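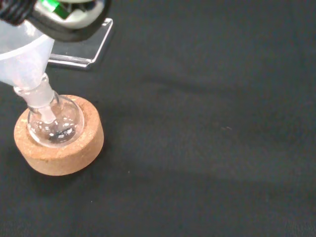 Tritside Town Council
Minutes of the regular meeting, April, Council Room, 7:00 p.m.

Present: Man-sik Cho (chair), Ronaldo Dumlao (vice chair), members for Calimlim Ward, Harbor Ward and Mill Ward, town clerk, town engineer.
Apologies: member for North Ward.
Members of the public: 14.

1. Minutes of the last meeting
Approved with one correction. Under item 6, "Filtareo Road" should read "Filtareo Lane." The clerk will change the posted copy.

2. Declarations of interest
The member for Mill Ward owns a house on Filtareo Lane and left the table for item 4.

3. Ferry landing parking
The clerk read a letter from the Urnomside parish board asking that the two-hour limit at the ferry landing be lifted on Saturday. The board says people from Urnomside who come over on the morning boat cannot get back to their cars in time.

Mr. Dumlao said he supported the change but wanted the spaces next to the ramp left as they are for loading. The member for Harbor Ward said shop owners on Front Street had asked for the limit in the first place and should be heard before it was dropped. The engineer said new signs could be made in the town shop.

Moved (Dumlao) that the limit be lifted on Saturday for a trial period ending in September, ramp spaces excluded. Seconded (Calimlim Ward). Carried, Harbor Ward voting against.

4. Filtareo Lane drainage
The engineer reported that the culvert at the lower end is undersized and that the pipe should be replaced over a length of 68 feet. Two quotes have come in and a third is expected. The work would close the lane for 9 working days.

A resident asked whether the school bus could still turn at the bottom. The engineer said it could not while the trench was open and that the bus would have to stop at the top of the hill. The chair asked that the school be told before a start date is set.

Item held over until the third quote is received. The member for Mill Ward returned to the table.

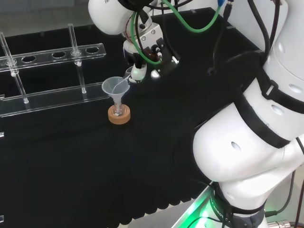

5. Planning rules for short-term rentals
Mr. Cho said the draft had been out for comment since the winter and that most of the replies dealt with the same clause, the one requiring an owner to live in the parish. Several people wanted it gone. Others wanted it made stricter.

Mr. Dumlao said the clause as written could not be enforced - the town has one code officer, who also covers building permits. He would sooner see a yearly license with a fee. The member for Calimlim Ward asked what fee he had in mind. He said he had no figure yet.

Moved (Cho) that the clerk redraft the clause as a license scheme and bring it back with a suggested fee. Seconded (Harbor Ward). Carried.

6. Grants
Request from the Calimlim Band for $1,000 toward repairs to the bandstand roof. The member for Mill Ward asked if the band had insurance for the building. The clerk said the town insures it. Approved in full, to be paid on receipt of the roofer's invoice.

7. Public comment
A resident of Front Street said the light outside the post office has been out since February. The engineer will report it to the power company again.
A resident asked for agendas to be posted earlier. The clerk said they go up three days ahead, as the bylaws require. The chair said he would look at five.

8. Next meeting
Second week of May, same room. The ferry landing signs and the third drainage quote will be on the agenda.

Meeting closed at 8:50 p.m.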